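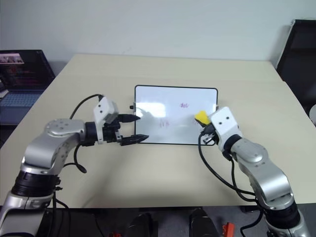
### 5.3 When the board walks away

The failure we learned the most from is also the simplest one to describe. In the wiping task, one arm holds a sponge eraser and the other is meant to steady the whiteboard by its left edge. Out of 109 trials with the Ornel controller, 16 ended with the board sliding across the table while the eraser stayed pressed to it. The marks were still there, the eraser was moving exactly as commanded, and the log reported a clean wipe!

We first blamed the force limit on the wiping arm. Seema Dhillon lowered it in steps over two days in May, and the slides became shorter but did not stop. The real cause was on the other side. Figure 7 shows the two arms at work on a small framed board, with the sponge against its right side and the left fingers open beside the opposite edge. The controller treats the holding arm as "in place" once its fingertips are within 5 mm of the planned pose, and it never checks that they have closed on anything. A board that starts slightly out of position can therefore pass the check with no grip on it at all.

**Figure 7.** Two-arm wiping task. The right gripper holds the sponge against the board; the left gripper is open and holds nothing.

What makes this fault so interesting (to us, at least) is how well it hides. On the heavy board used in the Lurnau tests, friction with the table was enough to keep things still, so a missing grip cost nothing and all those runs counted as successes. We went back through the old finger-width logs and found the same open grip in several of them. The lighter board simply made an old mistake visible.

There is a safety side as well. In two of the 16 failed trials the board went past the edge of the table, and in one of these the left arm tried to follow it, reaching outside the planned work area before the operator hit the stop. No one was standing close by, but the motion was fast enough that we paused all two-arm work until the fix was in.

The fix is small. The wiping arm now waits until the holding arm reports both a closed finger width and a steady grip force for 400 ms, and it lifts off at once if either signal drops. We also bound the holding arm to the table area, following the scheme from our earlier Eskola setup. The added wait is barely noticeable when watching a run, and we were delighted to see no further slides in the repeat trials. Glossy boards with very thin frames remain difficult, and we return to them in Section 6.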